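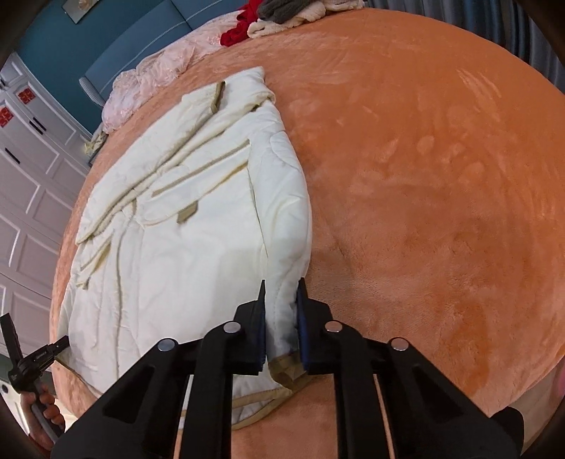 Listance Student Robotics > Team builds > Garment folding, hand grippers

padded jackets, what order are people folding in?
8 posts

tenach_mum_of_2
Posted Thursday 7:42 pm
Quick one before practice. Our group (Bimilstead, year 10s, first year in the folding division) is on padded jackets now and we can't agree on sleeves first or body first. Rule sheet just says "folded, no sleeve outside the body outline". Two hand grippers, one operator. T-shirts were fine. Jackets are a pain, the sleeve springs back out as soon as you let go of it.

gusset
Posted Thursday 7:58 pm
Sleeves first. Always. Grab low near the cuff, not at the shoulder, bring it across, then hold with the other gripper while you open the first one. If you grab the puffy part you get a handful of filling and no grip.

Dai_workshop
Posted Thursday 8:15 pm
disagree with gusset, sort of. Sleeves first works on a thin jacket. On a thick one you end up with a lump in the middle and the body won't go over it. We do one sleeve, fold that side in, then the other sleeve. Slower but it stays down. Also what are you folding on? Matters heaps. Our training demos went way better once we got off the shiny table.

tenach_mum_of_2
Posted Thursday 8:31 pm
Fuzzy orange blanket on a bed atm. The kids like it, colour contrast is good for the camera with white clothes. Drags a bit tho. One from the set they're doing now, gripper open over the white: 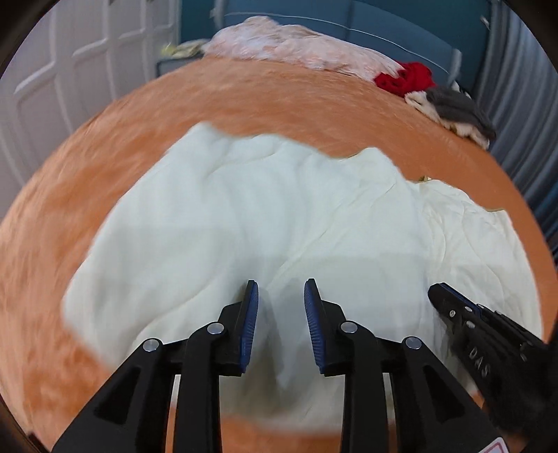 Gripper open over the white fabric, second one coming in from the right

Aiming for 100 clean demos by end of March, we have 13. So yeah.

gusset
Posted Thursday 8:40 pm
Blanket's fine for practice but you'll be sorry at the meet, it's a bare table there. A model that has only ever seen orange fluff is going to have a bad day. Mix your surfaces now.

And 100 is not many. We had 300 last year and still dropped a sleeve in the final.

Ea Toft
Posted Thursday 9:05 pm
Coach here, different school. I'd push back on the numbers talk. We had up to 1000 one season, mostly sloppy, and it did worse than the small tidy set from the year before. Kids were racing each other. Throw out any run where the operator hesitates or regrabs three times, and keep the start positions varied. Collar up, collar down, back side up, half crumpled.

On the order question I'm with Dai. One side at a time for anything padded. But pick ONE and make every operator do it. Half the team going sleeves first and half not is the worst option, the model averages it into mush.

Dai_workshop
Posted Thursday 9:12 pm
^ this. we lost three weeks to exactly that. two operators, two styles, nobody wrote it down

Check your pads as well. Ours had gone smooth and we were blaming the kids. Rinse and dry them, then try again before you change anything else.

gusset
Posted Thursday 9:20 pm
Still say sleeves first is quicker and you're scored on time. Two seperate passes at the body costs you. But sure, consistent beats quick if it's their first year.

tenach_mum_of_2
Posted Thursday 9:47 pm
Ok thanks all. Going with one side at a time, telling them tomorow, expect groaning. Will do half the runs on the dining table as well. Does anyone know if the 13 we've got are worth keeping? They're a mix of both orders. Labelled by operator but not by order, stupidly.

Ea Toft
Posted Thursday 9:55 pm
Watch them back, it's 13. Keep the ones that match, bin the rest.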